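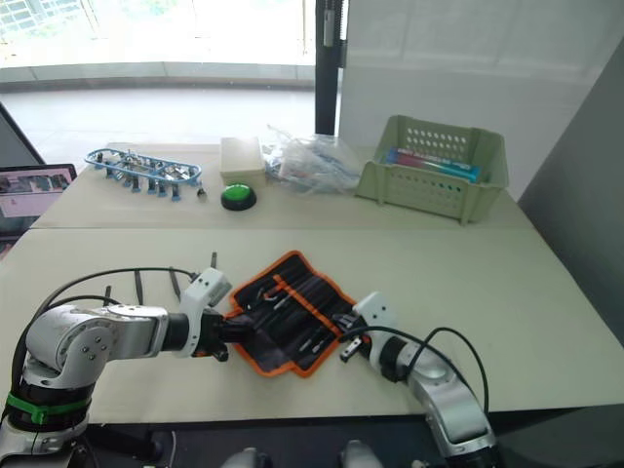
Workshop notebook: rear shock rebuild, bike 2

January, entry by Chenxi Ye
Filed under: Rally prep / Suspension

Started at 8:10. Bike 2 came back from the Kullow test with the rear end wallowing in the long sandy section. The rider reported it as fine for the first hour, then soft, then bouncing off the small stuff and not settling. Zeyu Cheng rode behind and says the back wheel was skipping on the washboard before the fuel stop, so it may have started earlier than the rider noticed.

Shock off the bike by 8:45. Lower bolt was tight and needed the long bar. Bushing on the linkage side has a polished spot but no play I can feel. Leaving it in for now, will look again when the new linkage bearings come.

Outside of the body: stone chips on the lower third, a thin film of oil under the seal head, dust stuck in it. Shaft has one fine scratch near the bottom of the stroke. It catches a fingernail only just. I polished it lengthwise with the fine paper and oil and it is better, but I want a spare shaft on the truck before the Skoltik event.

Pulled the reservoir cap. Nitrogen pressure before bleeding it off was low, but my gauge loses a bit every time it goes on, so I don't trust the number enough to write it down. Bladder looks OK. No splits, slight set where the cap clamps it. Replaced it anyway.

Oil came out dark gray with a burnt smell. This was fresh when the bike left for Kullow. Hours on this fill: 7. The Kukel fluid in bike 1 has more hours than that and was still see-through when Zeyu drained it, but bike 1 also has the lighter rider and the smaller tank, so it's not a fair comparison. Same fluid going into both from now on so we can stop guessing.

Piston band worn on one side. The wear faces the front of the bike. Wrote to the Xia people to ask if they have seen the same thing with the longer body.

Shim stack, compression side: all flat except the two largest, which have a slight dish. Swapped both. Did not change the stack otherwise. Zeyu wanted to go stiffer on high speed while it was apart. I would like to know what the shock does with clean oil and a good band first. We agreed to leave it and he has put his stack down in the back of this book for later.
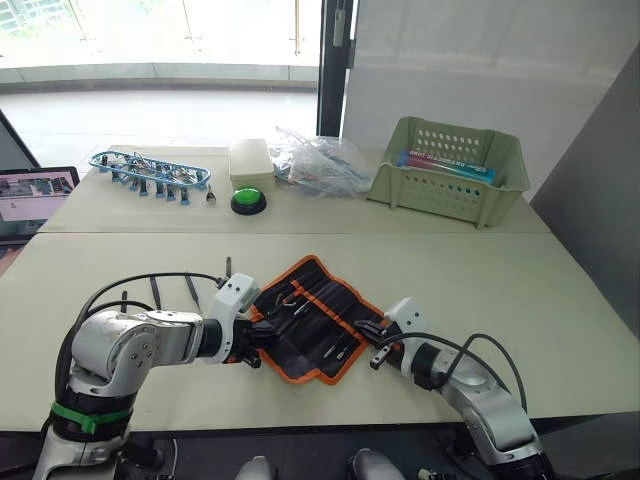
Tool roll, near table.

Reassembly from 11:30. New seal head, new band, new O-ring on the reservoir cap. Bled by hand, twice, then left it standing over lunch and went through it again. A few small bubbles the third time, none after that. Torqued the shaft nut to the sheet value and marked it with paint.

Spring: measured free length and it has not sagged. Back on with the same preload as before. Total weight of the bike with full rear tank will be up by 50 N at the back axle if we fit the bigger tool box, so sag has to be set again with that loaded. Don't copy the Kullow figure.

Dyno run after lunch. Warm-up of 200 strokes, then the usual speeds. Peak compression force at the top speed was 2,023 N. Rebound is even across the clicks until the last two, where there is hardly any change. It did that before the rebuild as well, so I think it is the needle. Ran the hot test afterward and the drop-off was much smaller than on the old oil.

Still to do:
- order needle and spare shaft
- linkage bearings, both sides
- heat shield between the exhaust and the reservoir. The current one touches the hose at full travel, there's a rub mark
- temperature strip on the body for the next test
- set sag with tool box and full tank

Zeyu is doing the shock from bike 1 tomorrow morning. Please use the second gauge, and write down the pressure before and after so we can compare the two.

Shock 2 is on the shelf, tagged, not yet on the bike. Finished 5:20.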